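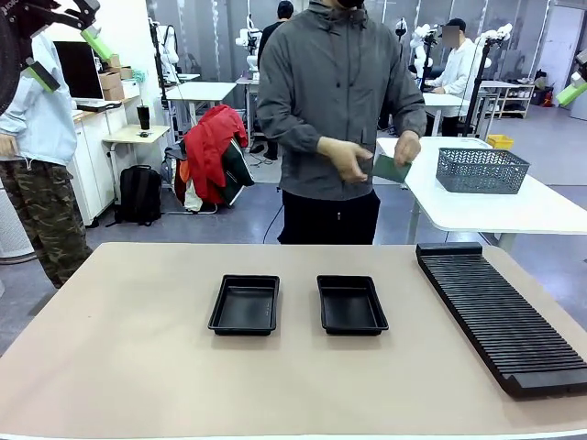 Handling Cells, Unit 4: Working rules for shared benches
Course notes, revised February 21, 2021
Notes by Áine Duggan

4.1 Scope

These rules cover bench-top arms fitted with two-finger grippers and used for sorting, placing and rack-loading tasks. They apply to the Trodbridge teaching lab and to project work done at the Zosovwood site. Cells behind a fixed guard are treated in Unit 5.

4.2 Terms

Operator: the person in control of the arm during a run. There is one operator per bench at any time.

Second person: anyone who sets out parts, hands over cards or resets the trays.

Reach zone: all space the gripper could enter at full extension, including the part of the floor in front of the table. The reach zone does not shrink when a program uses only a small part of it.

4.3 Before a run

Trays and racks go on the table before the arm is enabled. Leave a gap between neighboring trays wide enough for an open finger to pass. A slotted rack may lie at an angle to the table edge, but its position must be recorded again if it is moved, even slightly.

Check the finger pads for tears and for dirt. A worn pad changes the grip force needed for thin parts, and a card that slips will usually land on edge in a tray and be pressed down on the next cycle.

Bags, coats and drinks stay outside the reach zone. Loose hood cords are tucked in and zip jackets closed.

Screens used for monitoring are placed so the operator can read them without turning away from the arm.

4.4 Handing over parts

The second person waits until the operator says "stopped" and answers "going in" before reaching over the table. Hand signals are not enough by themselves. Masks muffle speech, so both calls are made loudly and repeated if there is any doubt.

Hold thin parts by the edges. Place them in the tray; do not feed them directly into the gripper. The exception is grip testing, which requires reduced speed (see 4.5).

4.5 Speed

Reduced speed in this course means 100 mm/s at the tool. Placing tasks with no one in the reach zone may run faster, up to the limit on the bench sheet. The Choi exercise has its own limit — read the sheet first.

4.6 Neighboring benches

Where several arms share an open floor, an emergency stop on one bench does not stop the others. Stepping back from your own table can put you inside someone else's reach zone. Walkways are marked on the Hedby floor plan and are kept clear of crates.

4.7 Log

Record each unplanned stop with the bench number, the task and the tool position. Logs from May onward go to Fionnuala Mac an tSaoi.

Reading for next time: Unit 5, sections 1 to 4.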